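March 10, 2024

Spent the morning on the Kasivik royalty statements. The estate's share of the songbook is 30 percent before fees, and the January figure was entered twice, so I took it out of the second column. Barkdale still pays by check - 500 dollars, posted today.

Calero wants the two early albums on the same license as the film songs. Khoo disagrees. The film contract runs 27 years and the albums have no end date, so one license will not cover both without a rider. Drafted the rider, two pages. Left the clause on cover versions blank.

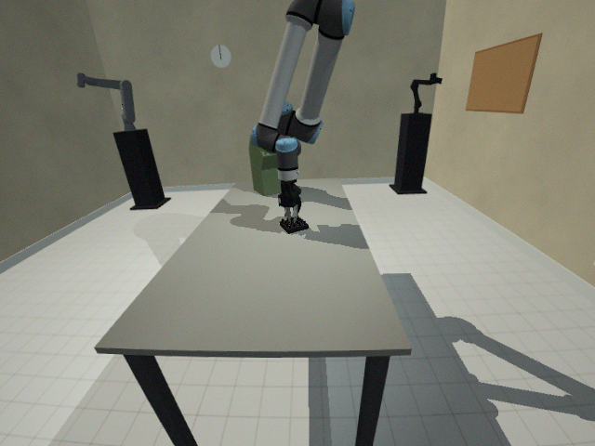
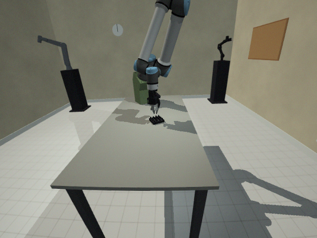
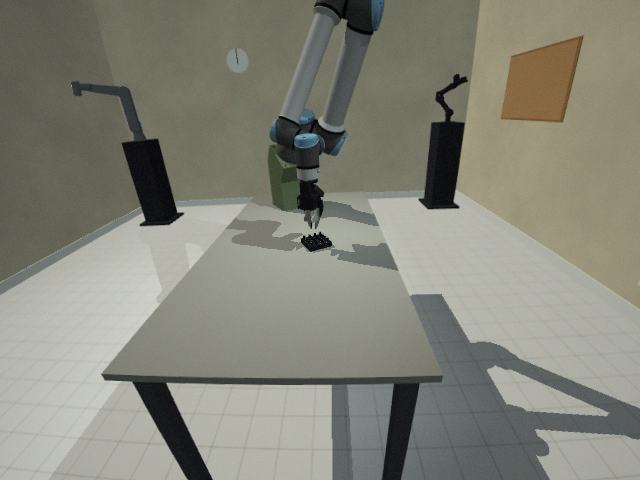 Posted by Remedios Javier

Read the rider again after dinner and changed "heirs" to "estate" throughout. It goes to Khoo first.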